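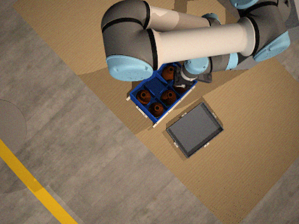

A simulated arm over the blue divided crate, with the gray tray waiting next to it.

My sister-in-law Olga called while I was unloading the dishwasher, and she asked me the question she asks every time: "So when can I buy one that does that?" I have worked around automation for long enough that family members think I must have a release date in my pocket. I don't, but I do enjoy the question, and I promised her a longer answer than the one I gave with a fistful of forks.

Let's start with the shop floor, where the news is better. Moving round things out of a crate with compartments and into a flat tray is a chore that a machine can do pretty well these days, and it's a lovely one to practice in simulation. Every object has its own little square to sit in, so the gripper has a fair idea where to go. Dale Chan, who taught me most of what I know about this, used to say he'd take a good crate over a good camera any day of the week. I think he was only half kidding.

I built a setup like that last February and ran it 1,000 times on my old desktop while I got on with other things (soup, mostly). It missed 135 of them. I was thrilled! Then I told Olga, and she pointed out that if she dropped that many plates she would be eating off paper towels. Fair enough. In a simulator you press reset and the mess is gone, and my kitchen has never once offered me that button.

And a kitchen is so much harder. My silverware drawer has dividers too, and on a good day there are forks in the fork slot. On a normal day there's a birthday candle in there, and the good scissors, and 2 rubber bands somebody was saving. A person reaches past all that without a thought - a machine has to be ready for every bit of it, plus the dog, plus whoever left the door of the dishwasher hanging open.

So what I told Olga is that for sorting parts at a bench, yes, plenty of it can be done now. For the dishwasher, I'd keep the one she has and keep bribing the kids. She says she'll call again in the spring, and I've promised to have the simulation dropping fewer by then.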